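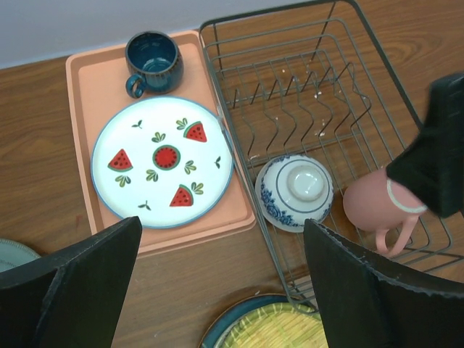 Section 4: Setting up your breakfast timer and the evening routine

Okay, so by now you should have the Miratside unit plugged in, the clock set, and the little feet screwed on. If the display still says "Hi" and won't budge, go back to Section 3 and hold the round button until it beeps. I'll wait.

I wrote this part of the guide after using the timer at home for a whole spring, so some of it is my own way of doing things. So-yul Ham, who designed the menus, would like me to mention that there are other ways. There are! But this one got me out the door on time, so it's the one you're getting.

Before you start

You'll want the unit somewhere you can hear it from bed but can't reach it from bed. Mine lives on the kitchen shelf next to the toaster. You'll also need the paper card that came in the box, the one with your pairing code on it, and a pencil (pen smears on that card, sorry, we're changing the paper in June).

CAUTION: Keep the timer at least a hand's width away from the toaster, the kettle and anything else that throws off heat or steam. The case can take a few splashes but the speaker holes on the back can't.

4.1 Setting your wake chime

1. Press MENU once. You'll see a small sun blinking in the corner.

2. Turn the dial until you reach the time you want to be on your feet. I mean on your feet, so if you're a person who lies there for a while thinking about your life, set it earlier.

3. Press the dial in to save. It gives one short beep.

4. Choose your chime by turning the dial again. There are 3 of them. The first one is soft and a bit like a spoon on a glass, the second is a marimba sort of thing, and the last is frankly rude. Start with the first and work your way up.

5. Press MENU to go back to the clock.

Note: If you don't touch anything for a while the unit drops back to the clock and forgets whatever you hadn't saved. I lost my settings this way more than once while making coffee, so do it in one go.

4.2 Adding breakfast steps

This is the part I like best. A step is just a stretch of time with a name on it, and the timer plays a quiet tick-tock when one ends and the next one begins. My weekday set goes kettle, eggs, eat, teeth, shoes. I used to have "check bag" in there too, but now I do that the night before (see 4.4).

1. From the clock, press and hold MENU until the word STEPS shows up.

2. Turn the dial to pick an empty slot. Empty slots show two dashes.

3. Press the dial, then turn it to choose a name from the list. The list is alphabetical, apart from "Toast," which for some reason sits at the very top. It has been there since the first version and people got attached to it.

4. Press again and set the length in minutes. The longest a single step can run is 58 minutes. If you need more than that for breakfast, I'm jealous, and you can put two steps back to back.

5. Repeat for each step, then press MENU to save the whole set.

My advice is to be generous with the eating step. The first week I gave myself almost no time at all to sit down and I ended up eating over the sink, cross at a timer I had programmed myself. Add a few minutes and see how it feels. You can shorten it later.

Note: Steps play in slot order. To move one, highlight it, hold the dial in and turn. It's a little fiddly until you get the knack – hold first, then turn, and don't let go until it lands where you want it.

4.3 Different sets for different days

You probably don't want the weekday set going off on Sunday. I certainly didn't, and neither did Nhi Trịnh, who was testing an early unit in a house full of sleeping relatives and had to run down two flights of stairs in socks.

1. Press MENU until you see DAYS.

2. Turn the dial to the day you want to change, and press.

3. Pick A, B, C or OFF. A is the set you just made. B and C are blank until you fill them in.

4. Press the dial to save, then move on to the next day.

If you share a kitchen, give each person a letter. The chime can be different for each set, so everyone soon learns which noise means them and which noise they can sleep through.

CAUTION: OFF turns off the wake chime as well as the steps. If you need to get up but don't want the steps, make a set with only one step in it and keep it short.

4.4 The evening reminder

I was a skeptic about this one and now I'd be lost without it. The evening reminder is one gentle chime at a time you choose, and it's meant to nudge you into doing tomorrow's fussy little jobs tonight. Set out the dishes, fill the kettle, find the bag, put the keys where keys go. It takes me less time than a commercial break and the morning is so much calmer.

1. Press MENU until you see a small moon.

2. Turn the dial to your time. I use 8:30 p.m. because any later and I'm already on the couch under a blanket.

3. Press to save.

The reminder repeats once if you ignore it, and then it gives up on you until tomorrow.

4.5 If something isn't working

The chime is too quiet. Check that the unit isn't pushed flat against the wall, as the sound comes out of the back. Then turn the volume wheel on the side toward the plus sign.

The steps start at the wrong time. Steps always begin when you press the dial to stop the wake chime. If you snooze, they wait for you.

It won't pair with the Flenameo app. Type the code from your paper card without the spaces. The app holds up to 400 saved steps, so it's very unlikely to be full, but it does get grumpy if two phones try to pair at the same moment. Close it on one of them and try again.

The display is dim. It dims itself at night. Press any button to bring it back up, or go to Section 5 to change the hours.

Once you've run your set for a few mornings, come back and adjust the lengths before you move on to Section 5. Write your final times on the back of the card in case the power goes out for long enough to wipe the clock.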